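Filed under: Group News > Software and Control

New planner release for two-arm picking

The Keretti planner has reached version 2, and from this month it is the default on both of our humanoid machines. Many readers have asked what is different in it, so I will try to explain it without too much mathematics.

In the old version each arm had its own plan. One arm was told to hold the shopping basket, the other was told to bring the vegetable to it, and a small program in between checked that they did not collide. It worked well on a table. It worked less well when the basket hangs in the air from one hand, as the basket always moves a little when the shoulder moves, and the other arm was then aiming at a place where the basket had been before.
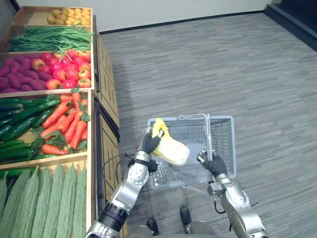
Hussam Darwish has rewritten this part during the spring. The basket is now the centre of the plan. Its pose is estimated from the head camera 35 times per second, and the target of the placing hand is written relative to the rim and not relative to the floor. If the basket swings, the target swings with it. The fingers are opened only after the estimate has been stable for 5 frames. This number is a setting, and you can change it in the task file, but please tell Hussam if you go lower.

The perception side belongs to Zuleica Conceição. She has trained the vegetable model again with more than 900 new labelled views, mostly of long and leafy things. Leaves were a problem for us - the old model often put the outline of a cabbage around the hand as well, and the grasp planner then became very careful and very slow. The new outline follows the stalk first and treats the leaves as soft. Bitter melon is still confused with cucumber when the light is low, and this is the next point on her list. 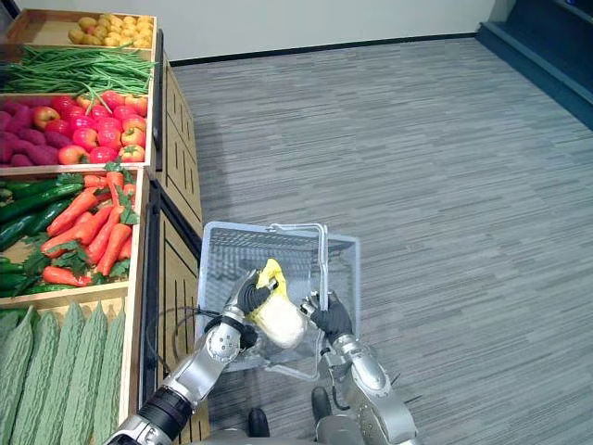
Can I use the new planner with my old task files?
Old task files will load, but the arm offsets in them are ignored and you will get a warning in the log. Yara Nimri has written a small converter, which is in the tools folder of the Keretti repository. Run it once for each file and look at the basket section afterwards, where the handle side must be filled in by hand.

The simulator still uses the old basket model, without swing, and an update is planned for October. Until then, please do not compare placing times between simulator and machine. Questions about the release can go to Hussam, and questions about labels to Zuleica.

Contact the newsletter desk | © Keretti software group | Back to top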